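How Does a Robot Know Where to Put Its Hand?

By Divya Varma, for the Young Makers pages

Close your eyes for a moment (well, read this sentence first, and then close them) and reach for the nearest thing on your table. A pencil, maybe, or a cup. You probably found it, or you bumped it and then found it. You didn't have to do any math. Your arm just sort of went.

A robot's arm doesn't just sort of go. Somebody has to write instructions for it, and those instructions are called software. You can't hold software in your hand, but without it a robot arm is a very expensive coat rack. In this article we're going to follow the software through one small job, from looking at a table to touching something on it. It's a longer trip than you might think, so get comfortable.

Step one: looking

A camera doesn't see things the way you do. When you look at a spoon, you think "spoon!" before you even notice you're thinking. A camera gives the computer a big grid of tiny colored dots called pixels. Imagine a sheet of graph paper, 100 squares across and 100 squares down, with one color filled in for each square. Now imagine somebody reading you those colors aloud, one by one, and asking you at the end where the spoon was. You'd be pretty grumpy, I think, and you'd want lunch.

The part of the software that does this hard job is called perception. Its work is to turn all those dots into something useful, like "there is a box, and its front edge is there." One way to teach it is to show it lots and lots of pictures where people have already marked the answers. My friend Tharun Kurup, who helps write a perception program called Tamiru, spent most of one May marking the edges of boxes. He says he started seeing edges in his sleep.

Even then, perception makes mistakes. Shiny things are tricky, and so are shadows, and so is anything see-through. That's why perception software usually gives its answer along with a score for how sure it is. It might say "box" and feel very sure, or "box" and feel not very sure at all, and the rest of the software needs to know the difference.

Step two: deciding where things are

Knowing there's a box is nice, but the arm needs to know where. So the software draws invisible number lines through the whole room. One goes left and right, one goes forward and back, and one goes up and down. With three numbers you can name any spot, even a spot in the middle of the air. If you've ever found a square on a map by its letter and number, you've done nearly the same thing, with one direction fewer.
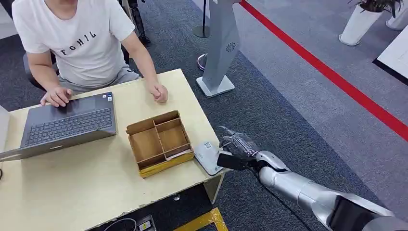 Planning is the part of the software I like best, and it's where those three numbers start to be really useful. A planner's job is to find a path for the hand, all the way from where it is now to where it needs to be, without hitting anything along the way. Think about a hand that has to get to the flat white card at the end of the desk. The cardboard box with the dividers is right beside it, and farther along there's a laptop with a person's hand resting on the keys. To a planner, the card is the goal, and the box and the laptop are places the arm mustn't go through, and the person is a place it must stay well away from. Then there's the desk itself, which is easy to forget about! The hand has to come down far enough to touch a card that is lying flat, and stop before it tries to push through the desktop.

How does a planner find a path like that? Lots of planners do it by trying. They make up a path, check it for bumps, and throw it away if it's no good. Then they make up another. A planner might try 60 paths and keep only one, and all that trying happens inside the computer, while the real arm waits politely. There's a planner called Vorkia that draws its thrown-away paths in gray and its good one in green, and when you watch it on a screen it looks like somebody scribbling with a pencil until they finally get the picture right.

Step three: moving

Now the arm has its path, and another piece of software takes over. This one is called control. It breaks the path into very small pieces and tells each joint how far to turn for every piece.

Then it checks, over and over. Let's say a joint was told to turn 40 degrees. The controller asks, "Where are you now?" and a sensor in the joint answers. If the joint has only got to 38, the controller gives it a bit more push. If it has gone too far, it eases back. Asking, checking and fixing in a circle like this is called a feedback loop. You use one when you carry a full glass of milk across the kitchen, watching the top of the milk and slowing down when it starts to slosh.

Touching is the most delicate part. Press too lightly on a thin card and your finger slides off it. Press too hard and you could bend it, or strain the finger. Some robots can feel how hard they're pushing, and their software can be given a rule such as "stop when you feel this much push, even if you haven't reached the end of your path."

Try it yourself

You can be a robot's software at home. You'll need a friend, a blindfold, a table, a playing card and a couple of soft things to put in the way (rolled-up socks are excellent).

Your friend is the arm and wears the blindfold. You are perception, planning and control all at once. Lay the card flat on the table with the socks near it. Now guide your friend's hand to the card using only these words: left, right, forward, back, up, down, stop. You can add a number of finger-widths, like "left two."

See if you can do it in 10 instructions. When Tia Parsons tried this with her brother, she forgot to say "up" and he flattened the socks on his very first move. Swap places afterward, and let your friend move the socks once your blindfold is on.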